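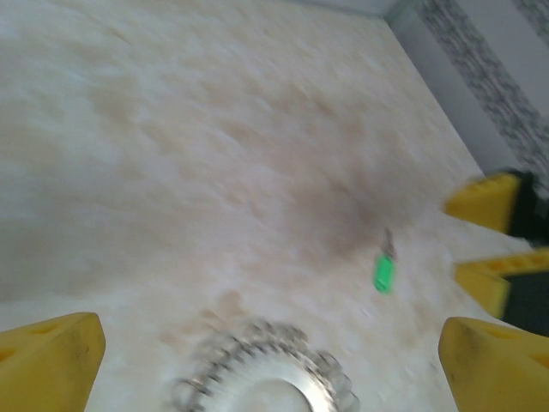 Marble-effect flooring is a hard floor covering made to resemble natural marble, usually in cream, beige or pale grey crossed by darker veins. The term covers printed ceramic and porcelain tile, vinyl sheet and certain poured finishes. It is found in hallways, kitchens and bathrooms, and in public buildings where a light floor is wanted at moderate cost.

Patterning

The veining is generally laid on the diagonal. Cheaper ranges repeat the same print at short intervals, and fitters turn alternate pieces to disguise this. The Valentini range, introduced in May, has 12 printed faces; the older Jernora range has two. Cloudy brown or grey patches may belong to the print and are sometimes mistaken for staining.

Edges and borders

Where the floor meets a wall, the joint is covered by a skirting or a plain upstand. A decorative strip, often a speckled mosaic in grey and white, may be set above it between plain bands. Sistel supplies such strips in lengths of 100 cm.

Care

Floors of this type are swept and then washed with a well-wrung mop. Small dropped articles, such as caps and toy pieces, should be picked up before washing, as grit caught beneath them can scratch a glossy finish. Brightly coloured items show up readily on a pale ground; cream or brown ones are easily missed among the veins.

Last updated: 2026-07-02

9 shares | 2 comments

Comments

Our hall has the Jernora and you can spot the repeat from the stairs. Should have turned the tiles.

Does the part about brown patches apply to Ruvmont sheet vinyl too? Mine has one by the door and no cleaner will shift it.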